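Akholm 28 Wall Rail and Basket Kit

Item no. 1471
Finish: powder-coated steel wire, white or black
Sold by: Brendeck Storage and Fittings
Page last revised January 12, 2022

The Akholm 28 is a hanging storage kit for utility rooms, workshops and packing areas. It consists of one horizontal rail, two end brackets and one shallow wire basket. The basket lifts off the rail for cleaning. No tools are needed once the rail is fixed.

Dimensions and load

Basket width: 345 mm
Basket depth, front to back: 129 mm
Wire thickness: 3 mm
Maximum load per basket: 4 kg, evenly spread
Bracket screws: 4, included
Wall plugs: not included

The load figure applies to a rail fixed to solid masonry or to studs. On hollow board, use plugs rated for the board and halve the load. Loads should sit flat. Items longer than the basket should be stored elsewhere, as the hooks can ride up when the front edge is pulled down. 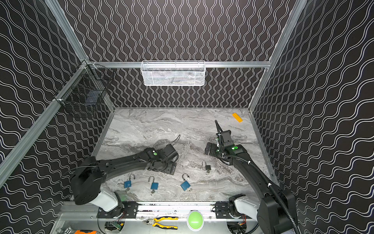
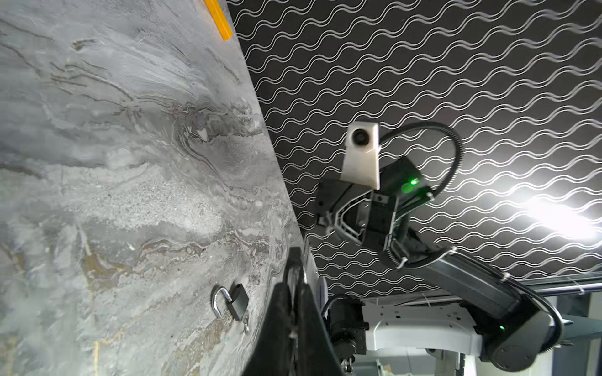

Tzu-hsuan Shih
Product Editor, Storage and Fittings

Fitting

Mark the bracket positions with the rail held level. Drill, insert plugs and drive the upper screw of each bracket first. Check the level again before driving the lower screws. The rail slides in from either end and is held by a grub screw on the underside of each bracket. Tighten both grub screws before hanging the basket.

Two or more rails can be joined with the Orier connector (sold separately). A joined run needs a third bracket within 50 mm of the joint.

Small items

The mesh opening is 25 mm square. Keys, loose screws and pencils will fall through. The Orier liner is a clear plastic tray that drops into the basket and has a raised lip on all four sides. It fits both colors and can be cut with household scissors.

Care

Wipe with a damp cloth and mild soap. Do not use scouring pads - they break the coating and the wire will rust at that point. The kit is for indoor use only. In laundry rooms and other damp areas, check the welds once a year.

Changes to this item

Baskets made before last June have a narrower hook and do not fit the current rail. The Ó Dubhghaill hook adapter corrects this and is supplied in pairs. Older rails accept the current basket without an adapter.

Returns

Unused kits may be returned within 28 days in the original carton. Rails that have been cut to length are not returnable. Replacement grub screws are sent free of charge on request, quoting the item number.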